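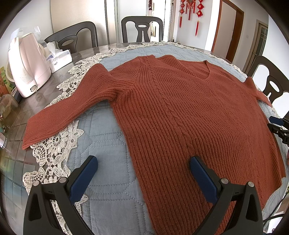

Tiempo de lectura: 4 minutos

Doblar un jersey con demostraciones hechas a mano
Memoria del proyecto de robótica, segundo curso
Rakiya Idahosa y Unnur Hafstein

1. Punto de partida

El laboratorio tiene desde el año pasado un robot de dos brazos, al que todos llamamos Skollar por el nombre del armario donde se guarda. El grupo anterior le enseñó a colocar vasos mediante teleoperación, con dos mandos y una pantalla. Leímos su memoria en agosto y la queja principal era la lentitud: para mover un vaso de un lado a otro hacía falta medio minuto, y con tela no llegaron a terminar ninguna prueba.

Nosotras queríamos trabajar con ropa. Elegimos grabar las demostraciones con pinzas de mano, una en cada mano, con la cámara montada en la propia herramienta. La persona dobla la prenda con las pinzas y el sistema guarda la imagen, la trayectoria de la muñeca y la apertura de los dedos. Después se entrena una política con esos datos y se ejecuta en el robot, cuyos brazos llevan dedos del mismo tipo.

2. La tarea

Definimos la tarea así: la prenda empieza extendida sobre una mesa, con el delantero hacia arriba. Se dobla una manga hacia el centro, luego la otra, y se sube el bajo hasta el escote. Se da por buena si las mangas quedan dentro del contorno del cuerpo y el bajo no sobresale por encima del cuello.

Usamos varias prendas. La más difícil fue un jersey de punto acanalado, de color naranja óxido, con cuello de pico y una trenza vertical en el delantero. El canalé se estira al tirar y, si se suelta pronto, la manga vuelve hacia atrás. La trenza nos sirvió de referencia para decidir dónde dejar los puños, y pensamos que el modelo también podía aprovecharla, aunque no tenemos forma de demostrarlo.

3. Dónde se grabó

Las primeras sesiones fueron en el laboratorio, sobre un tablero gris liso. El tutor nos recomendó salir de allí porque un modelo entrenado en un solo fondo suele fallar en cuanto cambia la mesa. Grabamos entonces en casas, en comedores y dormitorios, sin retirar lo que hubiera encima de los muebles salvo que estorbara para doblar.

La mesa redonda del jersey naranja tenía un mantel acolchado azul claro con un borde de ganchillo blanco, y a la izquierda quedaban una tetera eléctrica rosa y una caja de pañuelos. El mantel dio trabajo. Al cerrar los dedos para coger el bajo, a veces pellizcábamos también la tela de debajo y se levantaban las dos capas. El ganchillo era peor, sobre todo cuando un puño descansaba encima. Acordamos descartar toda demostración en la que se arrastrara el mantel y repetirla entrando con los dedos más inclinados.

Otro problema fue el tamaño de la mesa. Una manga que cae por el borde obliga a bajar la pinza, y entonces la muñeca hace un giro que los brazos del robot no alcanzan. Esas trayectorias pasaban el control de calidad visual y fallaban luego en la comprobación cinemática. Tardamos bastante en darnos cuenta.

4. Procedimiento de grabación

Cada sesión seguía los mismos pasos:

Calibrar la apertura de las dos pinzas, cerrándolas y abriéndolas del todo.
Hacer un recorrido lento alrededor de la mesa para que el sistema se localice.
Extender la prenda con las manos, sin alisarla demasiado.
Grabar la demostración de principio a fin, sin pausas.
Anotar prenda, persona y resultado en la hoja de Okonkwo, el programa de registro del laboratorio.

Los cables molestan. Al cruzar las manos para doblar la segunda manga se enganchan entre sí, y acabamos sujetándolos al antebrazo con velcro.

También hubo que aprender a mover las pinzas. Una persona con los dedos libres corrige sin pensar, y con dos dedos rígidos esas correcciones se convierten en tirones. Las demostraciones de las primeras semanas tienen muchos. Las conservamos aparte y no entraron en el entrenamiento final.

5. Datos y entrenamiento

Recogimos 2,753 demostraciones entre las dos. Tras quitar las que arrastraban el mantel, las que perdían la localización y las que el robot no podía reproducir, entrenamos una primera versión con 700 y después otra con casi 800, añadiendo solo prendas de punto. La proporción descartada es alta y la atribuimos sobre todo a los giros de muñeca ya comentados.

El entrenamiento se hizo en Dredgate, el servidor compartido del departamento. No cambiamos la arquitectura de la política que usa el grupo; ajustamos la resolución de las imágenes y el número de acciones que predice en cada paso.

6. Resultados

Con camisetas de algodón, el robot completa los tres pliegues en la mayoría de los intentos. Con el jersey naranja suele doblar bien la primera manga y falla en la segunda: coge el puño, lo lleva al centro y abre los dedos antes de apoyarlo. La segunda versión mejora este punto, sin resolverlo.

El pliegue del bajo sale torcido en las prendas gruesas. Creemos que falta fuerza de agarre, pero las almohadillas de goma de los dedos tampoco entran bien debajo de un borde grueso de punto.

Probamos además en la sala Viminby, con una mesa que no aparece en ninguna grabación. El comportamiento con camisetas fue parecido. Con los jerséis no hicimos suficientes intentos para decir nada.

7. Trabajo pendiente

Mostrar durante la grabación un aviso cuando la muñeca salga del alcance del robot.
Grabar recuperaciones, es decir, demostraciones que empiecen con una manga a medio doblar.
Probar unos dedos más finos en la punta.
Repetir las pruebas de la sala Viminby con prendas de punto.

Reparto del trabajo: Unnur se encargó de la calibración, la comprobación cinemática y las pruebas en el robot. Rakiya llevó el registro, la revisión de las grabaciones y el entrenamiento. Las demostraciones las hicimos las dos.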